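Tips for sharing a packing bench with a robot arm

I've been on the packing side at Hinton since October, and we got our second arm this spring, so now there are 2 of them doing the picking and me and Yhon Ccori doing everything else. People keep asking what I've learned, so I'm writing it down before I forget (again).

Keep your bins in the same order every single day. I used to shuffle mine about to suit my mood and you can't do that any more! A strip of tape on the board under each one saves a lot of swearing. Don't overfill them either. Masks are fine in a stack, but slippery packets want spreading out a bit.

Know where the red stop button is without looking. I practise reaching for it while I'm waiting for the kettle, practically. 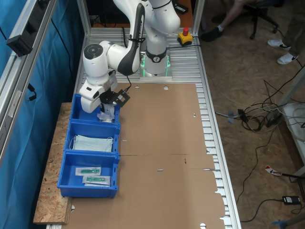 Hussam Qaisi reckons the tidying matters more than any of that, and that he spends longer on cables now than he ever did on parcels. He'd like the hours counted as proper work on the rota. I agree with him, by the way. On a good shift we send out up to 1,406 packs and somebody still has to flatten the boxes, fill the bins and sort out the odd ones.

What's changed for me is mostly my wrists, which are much happier, and my chatting, which has suffered. You used to talk across the bench all morning. Now I walk more, so get decent shoes and swap jobs every couple of hours, otherwise you end up just watching and your brain goes to porridge.

Last one: write down every time it drops something. A cheap notebook on a string will do. When the Gera people come to adjust things they'll want to know what and when, and "it was being funny on Monday-ish" gets you nowhere.

132 shares | 2 comments

Recent tips
Getting tape residue off a workbench
Labels that survive the Clotano store room
Sharpening a Guillot box knife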